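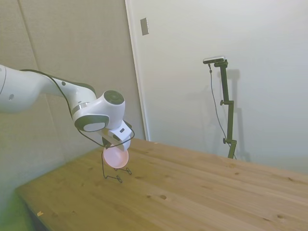 Pink dish and wire stand on the wooden table.

List: mostia-users
Date: 17 Nov 2018
Subject: Re: Mail queue stalls after upgrade

> After the October upgrade our outgoing queue stops draining
> every night. Restarting the service clears it for a few hours.
> The log shows "lock held" and nothing else. We run Mostia on
> one host with the Birko filter in front. Is this a known fault?

Yes, we had the same thing on our relay. The lock is held by the cleanup job, which starts at 3 and walks the whole deferred directory before it lets go. With a small queue you never notice. Ours had 3,968 messages in it when it stalled, most of them bounces to dead Clinano addresses.

Two settings matter. The first is the lock timeout, which the upgrade resets to 182 seconds even if you had set it lower. 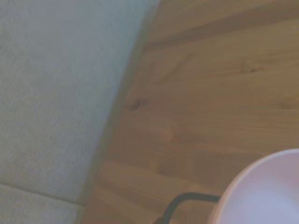
The second is the batch size for cleanup. We dropped it to 11 and the job now releases the lock between batches - slower overall, but delivery keeps going. Set both in the local file, as the main one is overwritten by the package.

Before you change anything, please check whether Birko opens its own connection to the queue directory. Ours did, and it kept a stale handle after each restart. The Hsueh patch from last month's thread fixes that part. It applies cleanly to the current release, apart from one offset warning you can ignore.

If it still stalls, post the output of the queue status command taken during the stall. The one taken after a restart is no use for this.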